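3.2 Where celebrity birthdays come from

I started with a simple question: when a fan page tells you how old somebody is, who told the fan page? Piroska Gál and I picked 200 short bios from Plonside and went looking.
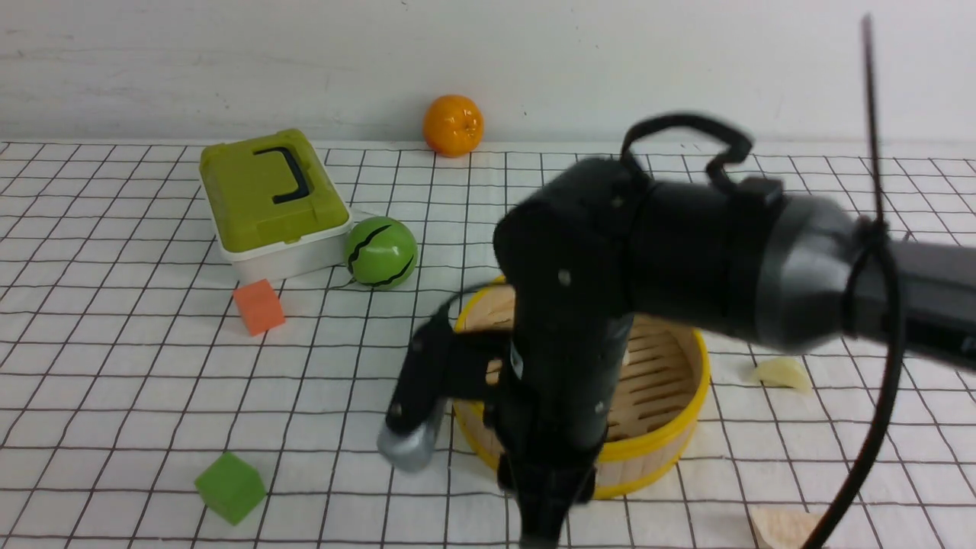

Most of them copied each other. We found 14 birthdays that all led back to one post on Gollano, typos included (I laughed, then I got worried). 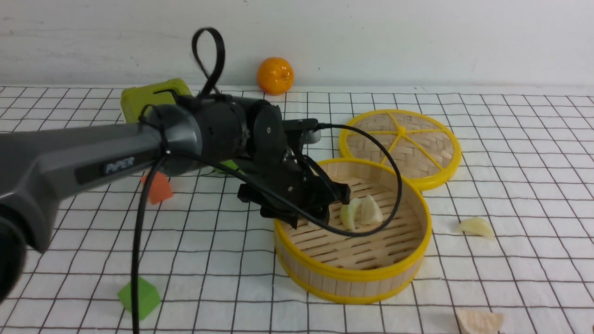 Parviz Abbasi reread the whole pile in November and disagreed with us on just 2 bios, so I feel pretty good about the coding!

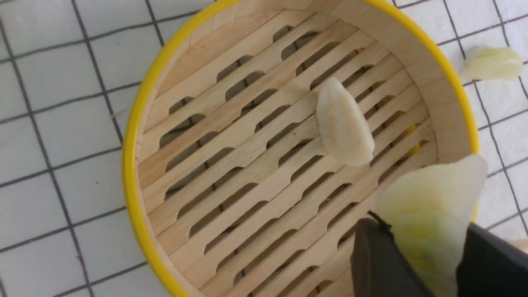
Figure 2. Bamboo steamer basket with a yellow rim, from above.

Star signs were messier. In 11 bios the sign didn't even match the birthday given one line earlier.

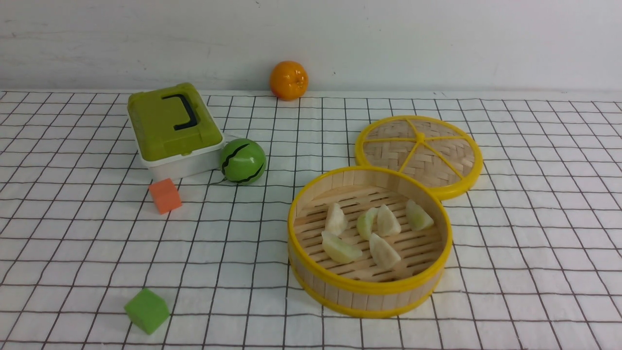 3.3 Net worth claims

We left these for the next paper.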